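**Priritau publishes its practice guide for tabletop handling robots**

Urneck, November. Priritau, the developer of test methods for service robots, today published a free guide for teams that teach robots to handle food and dishes on a table. The guide is called the Dreten Guide. It has 18 rules and one checklist of 2 pages, and it was written together with the engineering office Grigaitė.

Until now, many laboratories had their own habits, and results from one laboratory were difficult to compare with results from another. The Dreten Guide asks every team to write down the same things before the first trial: the working surface, the objects, the start position of both arms and the place of the person who supervises. A mat with a printed grid is recommended, so that an object can be put back to the same position.

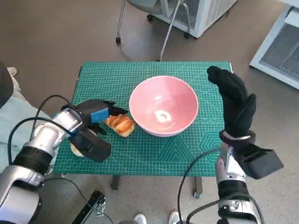 ## What the guide requires

The rules were checked during 317 trials with simple objects, such as a bowl and a piece of bread. From this work came the following main points:

- Cables on the arms must have enough free length for the full movement, and they must be inspected before each session.
- A person must stay near the robot during the whole trial and must be able to stop it.
- Covers and tape on a gripper must be listed in the trial record, also when they are only temporary.
- A failed grasp must be recorded in the same way as a successful one.

Fingertips get a separate chapter. The screws of the fingertip pads should be checked after every 30 trials, and a pad with visible wear must be replaced before the work continues.

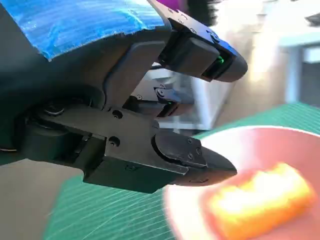
The same chapter explains how to record the distance between the fingertip and the object before contact. Teams may use their own measuring method, but they must describe it in the record.

## Availability

The Dreten Guide can be downloaded from the Priritau website without registration. Laboratories are invited to send comments to the Urneck office, and Priritau will answer all of them in writing. The guide is voluntary and does not replace the safety laws of any country.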